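Brever Adds Stablecoin Settlement for Wholesale Customers Through Disura

CAMPBELL – Brever, a payments company serving small importers and wholesalers, said it has begun settling supplier invoices in dollar-backed stablecoins. The service runs on custody and wallet software from Disura and is open now to business customers in the United States and Canada.

Customers who choose the new option can pay an overseas supplier from the same Brever account they use for bank transfers. Brever converts the dollar balance at the time of payment, sends the stablecoins to the supplier's wallet and records the transaction number next to the invoice. Suppliers who do not want to hold digital assets can have the payment converted to local currency by a licensed partner in their own country.

Brever ran a pilot of the service with 200 merchants, most of them buyers of toys, housewares and small hardware. During the pilot, payments were sent at all hours, including on bank holidays. Brever charged a flat fee per payment and did not add a markup to the exchange rate. The same pricing applies to the full launch.

"Our customers pay invoices. They are not looking to trade," said Lucie Beaulieu, chief executive of Brever. "Most of them never held a digital asset before the pilot, and a good number still don't want to think about it. They want to know what the payment costs and when the supplier has it."
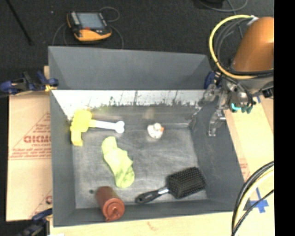

A yellow and white toy hammer with other items in a gray bin.

Disura holds the private keys used in the service and splits them between 2 separate sites. Any transfer above a limit set by the customer needs approval from 2 people at the customer's company. Limits can be changed in the account settings, and a change takes effect after a waiting period of one day.

"Payment companies ask us for the same thing banks do, a clear record of who approved what," said Adelmo Santoro, head of custody at Disura. "We built the approval log first and the rest of the product around it."

The service supports 3 blockchain networks at launch. Brever picks the network for each payment based on the fee at that moment and on what the supplier's wallet can accept. Customers can turn this off and choose the network themselves. Brever said it has no plans to issue a token of its own and does not pay interest on balances.

Plutine, a maker of accounting software, has added the new payment type to its import tool. Stablecoin payments sent through Brever show up in Plutine as ordinary supplier payments, with the network fee on a separate line. Fares Matar, product manager at Plutine, said the update went out to all subscribers in May and needs no setup beyond linking the two accounts.

New customers must complete the standard Brever business identity check. Existing customers can request the service from the payments page of their account. Supplier wallets are screened before the first payment and again before each payment after that. A payment that fails the screening is returned to the customer's dollar balance without a fee.

Thérèse Pelletier, who leads compliance at Brever, will host an online question and answer session for customers at 11 a.m. Eastern time. Registration details are posted in the customer help center.

About Brever
Brever provides cross-border payments and invoice tools for small importers and wholesalers. The company is based in Campbell.

About Disura
Disura makes custody and wallet software for payment companies and brokers.

Media contact
Ravinder Kennedy
Communications, Brever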